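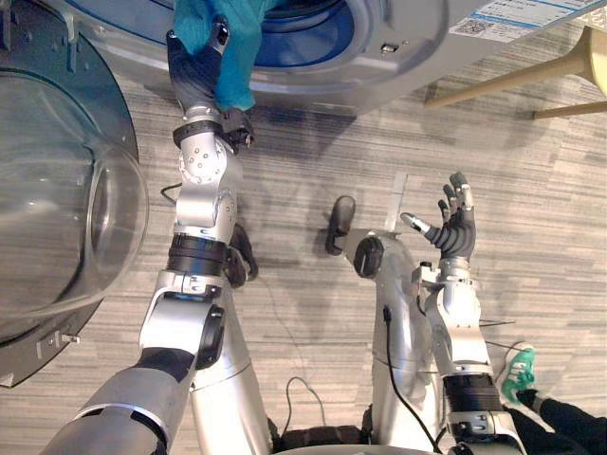 Man-sik Song reckons he has lost more socks at the Hornness launderette than anywhere else on earth, and he still doesn't want it to shut. He told me so on Sunday, over a bag of damp towels, when I asked him what he made of the news from Jonora.

The news, if you've missed it, is that the opening hours are being cut. From August the launderette on Dreledow Street will close at 3 in the afternoon on weekdays, where at the moment you can get a last wash in at 8. Jonora, who own the place (and the one over in Ko), put a notice up by the change machine last week and that's how most of us found out. I only saw it because I was short of pound coins.

I've been using that launderette for years. Our flat has a kitchen you can cross in two steps and there has never been anywhere to plumb a machine in, so once a week I drag everything down the hill in a suitcase with a wonky wheel. I go after work, like pretty much everyone else I see in there. If it's locked by three I'm stuck with the weekend, and so is the rest of Hornness, and anyone who has tried to get a dryer on a wet Sunday will know how that goes!

I rang Jonora to ask why. The woman I spoke to was very nice about it and said the evenings don't pay. The gas for the dryers has gone up, the lights are on for a handful of people, and the yearly bill for the building has risen by nearly 4,000 pounds. She said they'd looked at putting the prices up instead and decided customers would like that even less. A big wash is going up anyway, by 20p, so I'm not sure we got the better half of that bargain.

She did tell me the service wash is staying. You can drop a bag off in the morning and pick it up folded, though you'd still have to be back before closing, and it's 18 pounds for a large load. I can't do that every week. I doubt the students in the flats above the bakery can either.

There is a petition on the counter at the chip shop next door, and when I looked in on my way home it had filled both sides of the sheet and somebody had stapled on another. It asks for two late evenings a week — any two, Jonora can pick — and for the Sunday closing time to be moved back an hour. That seems fair to me. I signed it and bought some chips.

Not everyone is cross, I should say. One regular told me she'd be glad to see the place locked up earlier, as she lives over the back and can hear the spin cycles through her bedroom wall. Another thought we should all club together and get a machine in the church hall, which would be lovely if the church hall had hot water. It hasn't had any since before Christmas.

Jonora say they'll read whatever comes in before the end of the month and that the new hours could be looked at again in the spring. I asked if that meant they might change their minds before August and she said she couldn't promise anything, but to send it over. So if you haven't signed and you want to, the chip shop is open until ten, later on Fridays, and there's a pen on a string.

In the meantime the old hours still stand. Last wash is at 8, the big dryer at the end is out of order again, and the change machine won't take the crumpled notes, so flatten them out before you go.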